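Saturday at the Hoekstra open house

My husband and I have been talking about the downstairs bathroom for 3 years. Talking, not doing. So when the flyer came for the open house at Hoekstra, the place out past the highway that makes vanities and cabinets, I put it on the fridge and told him we were going, rain or shine. (It rained.)

We got there a little after ten and the parking lot was already a mess of pickups and minivans. They hand you a visitor sticker and a pair of those scratchy safety glasses, and then you wait by the coffee until there's a group big enough to go through. Ours had a couple from Drarnia who were redoing a whole house, a man who asked about hinges at every single stop, and a teenager who I'm pretty sure was promised lunch.

The tour leader was Josefien Prins, who runs the finishing side and talks fast. She took us through the cutting room first. It's loud, it smells wonderful, and I could have stood there all morning watching the big saw. Every sheet gets a sticker with the order number on it, and the sticker stays with the parts right to the end, so if your drawer front shows up with a ding they can find out what batch it came out of. They ship over 1,000 cabinets a month, which sounded like a lot to me until I saw how fast the edge machine goes!

Then the paint line. I learned more here than in all my evenings of reading bathroom forums. I'd been set on a painted vanity, bright white, and Josefien asked me straight out whether the room has a fan. It has a window. She made a face. Her advice was to get the fan in first and buy the vanity second, and if the money only stretches to one of them this year, make it the fan. Steam gets into the joints around the sink and the paint lifts there long before it wears anywhere else. She had a door on the wall from somebody's bathroom, nine years old, and you could peel the bottom edge with your thumbnail. So that was my white vanity wobbling a bit.

The showroom is upstairs and it's where they'd like you to spend your day, obviously. The line everyone was crowding around is called Cenura, with the deep drawers cut out around the plumbing. I pulled every one of them open. The narrow one, with a plain top and no faucet, was marked $771 for the day, and the stone-look top was another $272. We'd guessed at twice that for the pair, so there was some whispering behind the display towers. The Flarkudberg line next to it is prettier, I thought, with a little curved foot, but you can't get a mop under it and I know myself.

Things I wish I'd done before going: measured the distance from the wall to the center of the drain (they ask you right away), checked which way our door swings with the hamper in there, and eaten breakfast. There's a design desk where you can sit for fifteen minutes with somebody and a computer, but without the drain measurement all she could do was print me a maybe. 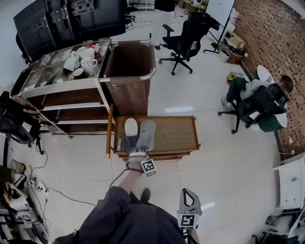 Hilde Van der Linden wrote to me after I mentioned the trip in my last post, and she wants everybody to ask about the top before they ask about the cabinet. She bought hers as a set, found the sink bowl too shallow to wash her hair in, and then couldn't swap it without voiding the warranty on the whole unit. I hadn't thought of that at all. I called Hoekstra on Thursday to check, and their tops are sold and covered separately – you can even order the cabinet now and the top later, as long as you keep the order number.

So where are we? The fan is ordered. My husband has drawn the bathroom on graph paper, twice, and the second one has the door in the right place. I'm leaning toward the Cenura in the gray-green instead of white, and he's leaning toward whatever ends the conversation. The open house price holds until the end of the month if you left your name at the desk, and we did. They're doing another one in December, with the cutting room running again, so if you missed this one, go early and park on the side street.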